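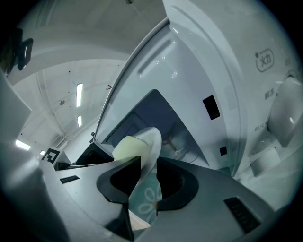

Print this page
E-mail this page

Unit 4: Household Chores as a Test of Machine Skill

Instructor: Mitsuko Chiba

Factories have used robots for decades, yet few homes have a machine that can cook a meal or put away the dishes. This unit asks why. A factory robot meets the same part in the same place all day. A kitchen is different — utensils are moved, lids are left open, and no two households keep a drawer in the same order.

Grasping. Thin or curved tools such as spoons and scoops are hard to hold firmly. The grip must be tight enough to stop the handle from turning and light enough to avoid damage.

Using the tool. Picking up a scoop is only the start of the job. The machine must also tip, scrape and pour, and it must judge when enough has been moved.

Working with appliances. Most appliances were designed for human hands. Knobs, lids and printed labels all have to be found and understood before the work can begin.

Students should separate two claims in the readings: that a machine has done a chore once, and that it can do the chore every day without help. The second claim has much less support at present.

Reading: Rizzi, chapter 2; Katayama and Morikawa, course packet, section 14.

Written responses are due to Shigeru Ichikawa by 23 April 2020. Choose one chore and state which step a machine would find hardest.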